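Drondberg Loose Leaf Tea Kettle, 1.7 litre

Home / Kitchen / Kettles / Variable temperature

In stock. Colours: oatmeal, slate, moss

We've been using a Drondberg in our own shop kitchen since the spring, and it has seen off two other kettles that were supposed to be sharing the worktop with it. It's a variable temperature kettle made for people who drink a lot of different teas, and it does that one job beautifully. Green tea comes out sweet and grassy, white tea keeps its perfume, and a big pot of breakfast blend gets the full rolling boil it needs (we'll hear no argument on that last point!).

If you've only ever had an on-off kettle, the change is bigger than you'd think. Boiling water on a good sencha gives you something close to spinach water. Drop it to 70 and it's a different drink. We'd been selling people lovely leaf for years and then sending them home to scald it, so stocking a proper kettle was overdue.

Choosing your temperature

The dial on the base runs from 40 to 100 degrees in steps of five. Turn it, press it once, and off it goes. There's a small amber light which blinks while the water heats and stays steady once it's there. No app, no account, no little tune when it finishes. It gives a single soft click and that's your lot.

Our own settings, for what they're worth:

Gyokuro: 60
Sencha and other Japanese greens: 70
Chinese greens, yellow teas: 80
White tea: 80 to 85
Light oolong: 90
Dark oolong, Darjeeling first flush: 95
Assam, breakfast blends, pu-erh, rooibos, anything herbal: 100

Treat those as somewhere to begin. Darjeeling drinkers in particular will have their own ideas, and some of the nicest cups we've had came from getting the number wrong.

The hold button keeps the water at your chosen temperature for half an hour, which is lovely on a slow afternoon when you're doing several short steeps of the same leaf. You can lift the kettle off, pour, and put it back, and it carries on holding as long as it's been off the base for less than two minutes.

The spout and the handle

The spout is short and slightly pinched at the lip. It's halfway between an ordinary jug kettle and one of those long swan necks, and for tea we think it's the right answer. You can fill a small gaiwan without splashing your knuckles, and you can also fill a four-cup pot before you lose the will to live. Pour-over coffee people may want something slower. We stock the Villeo gooseneck for them and it's on the coffee page.

The handle has a good deep curve, with room for a large hand or a hand in an oven glove. Full, it's a fairly heavy kettle, so if you have sore wrists we'd suggest filling it halfway, or coming in to try one with water in it first. We keep one out on the counter for exactly this.

What it's made of

The inside is stainless steel all the way up, including the lid, and there's no plastic water window for the steam to get at. The water level is marked on the inside wall in half litres. Outside, it has a matt powder coating that hides fingerprints very well in oatmeal and moss, and a bit less well in slate. The lid lifts right out, so you can get a hand in to clean it. Hurrah for that!

Size and details

Capacity: 1.7 litres
Smallest fill: 0.3 litres
Power: 3000 watts
Lowest setting: 40 degrees
Hold time: 30 minutes
Cord: 96 cm, wraps under the base
Boil-dry cut-out: included
In the box: kettle, base, limescale filter, booklet

A 2000 watt version is made as well, in oatmeal only. It's slower to the boil, but a touch quieter, and some customers with older kitchens prefer it. We order it in when asked and it normally takes a fortnight.

Looking after it

Limescale is the enemy, as always. We're in a very hard water area and descale ours every three weeks with a spoonful of citric acid in a half-full kettle. Bring it to 80, leave it for twenty minutes, rinse twice. Please don't use malt vinegar, or you'll be tasting chips in your jasmine for days. The filter in the spout pulls straight out and can go in the cutlery basket of the dishwasher. The kettle itself can't.

Wipe the outside with a damp cloth. Cream cleaners will leave shiny patches on the coating, and these don't come out. (Ours has one near the handle. We know.)

Goes well with

Tu glass teapot, 600 ml. Wide basket, so whole leaf has room to open up. The lid stays put when you pour, and you can see the colour coming.

Witumo tea scoop. A plain, deep scoop that holds the right amount of rolled oolong for one mug, or fluffy white tea for half a mug, so use it twice.

Drondberg cork mat, 22 cm. Sits under the base and stops it creeping about on a smooth worktop.

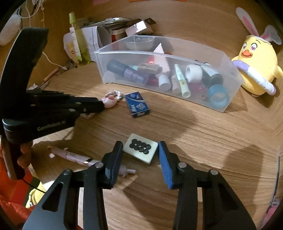
Can I set the kettle to remember my favourite temperature?
The kettle always starts at whatever the dial was last set to, so if you leave it at 80 it will heat to 80 next time you press. There isn't a separate memory for a second favourite.

Is it noisy?
It rumbles at the start like any kettle with this much power, then quietens down as it gets close. A clean element makes a big difference.

Can I heat milk in it?
Water only, please. Milk will catch on the base and it voids the guarantee.

How long is the guarantee?
Two years from Drondberg, and we'll deal with it for you if you bought it here. Keep your receipt, or give us the email address you ordered with.

Are spare parts available?
Filters and lids are kept on the shelf in all three colours. Bases we order in. The part number for the filter is 102, and it's the same one for both power ratings.

Delivery and collection

Orders placed before noon go out the same afternoon. Collection from the shop is free, and we'll send an email when it's ready. The next batch of moss is due in November, so if that colour shows as sold out, add your email on the product page and we'll write when it lands.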